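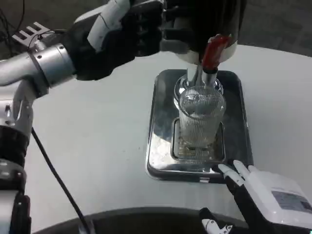 Workshop Notebook / Film and Sound

02/10/2005

Worked on the trailer for Orovia from the morning until the light was gone. The studio wants the second version before March, and they have asked again that the final chapter of the series should not look like the final chapter. I don't know how to cut this. Every line the actors say in reel 2 is a goodbye.

Length is now 136 seconds. Mwende Sang asked for 20 seconds less. I took out the wedding and the long look on the bridge, but the bridge must come back, I think, because the fans of the first film wait for it. To discuss.

Sound: the engine under the title card is too clean. I tried the old recording from Thambiah and it sits better with the music, only there is a click near the end of it. I removed the click by hand. Please do not use the copy on the shared disk, it has still the click. The good one is in my folder with the word "clean" in the name.

The voice-over is a problem. The lead actor recorded his lines by telephone from the set of Kustis and it is heard. Equalizer helps a little. Mwende will ask his agent for one hour in a proper booth, we need only four sentences. If he says no, I will put the lines under rain.

Color: shots 318 and after came back from Vidau greener than the ones before. I compared on both monitors to be sure it is not my screen. Wrote to them, no reply, it is Sunday.

Poster stills: the publicity people want faces only, no cars. I selected nine. Two of them are from the scene which is a secret, so I took these out again, seven left.

Small things:
Title card, the letter O touches the line under it. Fix.
Rating card must stay on screen longer, see the mail from legal.
Check spelling of the composer, it was wrong in version 1.

Tomorrow first the bridge, then the music edit. Tape for Mwende is on the shelf by the door, not labeled yet.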